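Clerkden Sewing and Bag Repair List
Subject: Re: Stuff sacks, what to put in which size
From: Anatole Lecomte

Hervé Collet wrote:

> I have a pile of soft bags that came out of the closet when we moved
> the shelves, and I would like to get them sorted before the March
> sale. Some are thin nylon and fold down to nothing. Others are padded
> and take up the same room full or empty. Right now they are all in one
> carton and I have to dump it out on the table every time I want one.
> Do you store yours flat, rolled, or stuffed inside each other? Also,
> is it worth fixing the ones with bad drawcords, or should I let them
> go? I don't want to spend more on cord than the bags will sell for.
>
> Hervé

Hervé,

I went through the same thing last winter, so I can tell you what I did. Take what you want from it.

First I split them by whether they hold a shape. Thin bags went in one group and padded cases in the other. I had been sorting by size before that, and it never worked, as a thin bag is whatever size you crumple it to.

The thin ones I do not fold anymore. Folding them on the same lines wears the coating along the crease, and then it starts to flake. I lost two good bags that way, both the older Jenora kind with the shiny inside. Now I just push them loosely into a box and leave the lid off. They look messy but the fabric is fine. 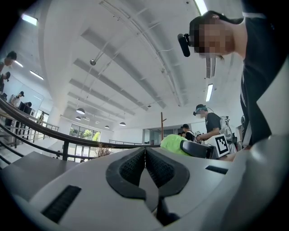 The padded ones I stand on end in a row, openings up, with the straps tucked inside. If you leave the straps out they catch on each other and you pull up three cases when you wanted one. Don't nest them. I tried it and the inner one gets a bend in the padding that stays there.

Color helps more than labels. I can find a bright bag in the bottom of a box with no trouble, but the black ones all look the same to me in the evening. I tied a short piece of yellow cord to the zipper pull on each black one. You could also use tape, but mine came off by summer and left glue behind.

On the drawcords, I would fix them. It takes 4 minutes a bag once you have the cord cut. Tape the end, put a small safety pin through the tape, and work it around the channel. Melt the end after you trim it, not before, or it gets too fat to go through the toggle. I bought a spool from Unetti that was marked 900 feet and I still have most of it. If you want some, send me a padded envelope with your address on it and I will put in enough for the whole carton.

I would let go of anything where the channel itself has torn out. You can sew a new one, but you lose height off the bag and the stitching shows. The same goes for sticky coating. I have read on this list that you can wash it off with rubbing alcohol. I did that once and ended up with a clean bag that leaks.

For the sale, put the thin ones out opened up so people can see how big they are. Last time I had them crumpled in a tray and hardly anyone picked one up. Lukoševičius had the table next to mine and put a towel inside each of his, and he sold out before noon.

One question back to you. Do you still have the pattern for the flat-bottom bag, the one from message 373 in the archive? The attachment won't open for me. I can read the text, but the page with the corner measurements is missing.

Anatole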